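Section 6. Cup Handling at the Table Station

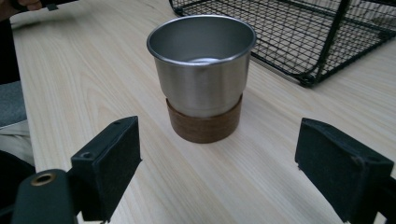 Figure 6-1. Steel cup with wooden sleeve between the open fingers, before contact. Wire mesh basket at rear right.

6.1 Scope

This section covers set-up and daily use of the Stimo hand-held gripper at table stations in the Brudesau canteen. It applies to attendants who clear cups and to shift leads who approve a station for use. Charging, storage and cleaning of the tool are covered in Section 4. The automated sorting line in the dish room is covered in Section 8.

6.2 What changes at the station

Before the Stimo system, attendants picked up each cup by hand, carried full trays to the dish room and sorted the cups there by type. With the system in use, the attendant places each cup in a basket with the gripper, and the basket goes to the sorting line. Manual sorting is no longer part of the attendant's job.

Work that stays with the attendant:

- Deciding whether a cup is finished with. The tool makes no decision on this point.
- Emptying leftover liquid before a cup is gripped.
- Wiping the table.
- Setting aside damaged cups.

Work that moves to the shift lead:

- Approving the station at the start of the shift.
- Reading the grip log and signing off faults.
- Rotating attendants between gripper work and other duties. No attendant uses the gripper for more than 2 hours without a change of task.

The grip log records the time of each grip and the station number. It does not record the name of the attendant. Under the site agreement with Hasar, log data is used for maintenance and basket planning only. Questions about the log go to the shift lead first.

6.3 Before you start

1. Check that the tabletop is dry and free of napkins, cutlery and crumbs. Loose items can be drawn in between the fingers.
2. Place the mesh basket flat on the table, on the side away from seated guests. Leave enough room to bring the open fingers around a cup without touching the basket.
3. Inspect the pads on both fingers. A pad that is torn, shiny or lifting at a corner must be replaced before use.
4. Turn the tool on and wait for the steady tone.
5. Squeeze and release the trigger with nothing between the fingers. Both fingers must move smoothly and return to the full open position.
6. Have the shift lead approve the station.

NOTE: If one finger moves later than the other, do not try to correct it by hand. Tag the tool and take the spare.

6.4 Picking up a cup

1. Stand the cup upright. Do not grip a cup that is lying on its side.
2. Look into the cup. If there is liquid in it, empty it into the waste container.
3. Bring the open fingers to the cup at a low angle, one on each side. Keep the cup centered between the pads.
4. Aim for the wooden sleeve. The steel above it is smoother and wider, and a grip placed there can slide downward under load.
5. Squeeze the trigger slowly until the tool gives one short tone.
6. Lift straight up, clear of the table, and hold for a moment. If the cup tilts, set it down and start again from step 3.
7. Move the cup over the basket wall and lower it until the base rests on the mesh.
8. Release the trigger fully before drawing the tool back.

CAUTION: Keep your free hand away from the pads whenever the tool is on. Ask guests and coworkers to keep their hands clear of the cup until it has been lifted.

CAUTION: Do not squeeze harder to stop a cup from slipping. Too much force can loosen the sleeve from the steel. Set the cup down and grip it again.

NOTE: Cups without a sleeve are handled with the narrow pads. See 6.6.

6.5 Grip force

The force setting is fixed by the shift lead at the start of the shift. Use setting 2 for sleeved cups. Higher settings are reserved for the dish room and are locked at table stations.

The tool counts grips and shows a service light at 1000. When the light comes on, finish the current basket, then hand the tool in. The shift lead replaces the pads and resets the counter - attendants should not reset it themselves.

6.6 Changing the pads

1. Turn the tool off and remove the battery.
2. Loosen the pad screws. Keep them in the tray supplied with the kit.
3. Slide the old pad off. Do not pry it from the face side.
4. Fit the new pad with its gripping face toward the opposite finger.
5. Tighten the screws by hand until they stop.
6. Refit the battery and repeat the trigger check in 6.3, step 5.

Replacement pads are ordered from Gündoğdu under part number 232. Always change both pads together, even if only one is worn.

6.7 Faults

Two short tones: the cup was not detected between the pads. Open the fingers, center the cup and repeat.

Long tone: the finger travel is blocked. Release the trigger, turn the tool off and look for trapped material.

No tone, light off: the battery is empty or not seated. Refit or replace it.

If the same fault appears again after the steps given, stop using the tool and clear the station by hand until a spare is available. Working by hand during a fault is normal practice and does not need approval. Tell the shift lead when the spare is in use so that the station number can be moved to the new tool.

Stimo User Manual, Table Stations | Contact: Hasar Service Desk | © Hasar. All rights reserved. | Back to top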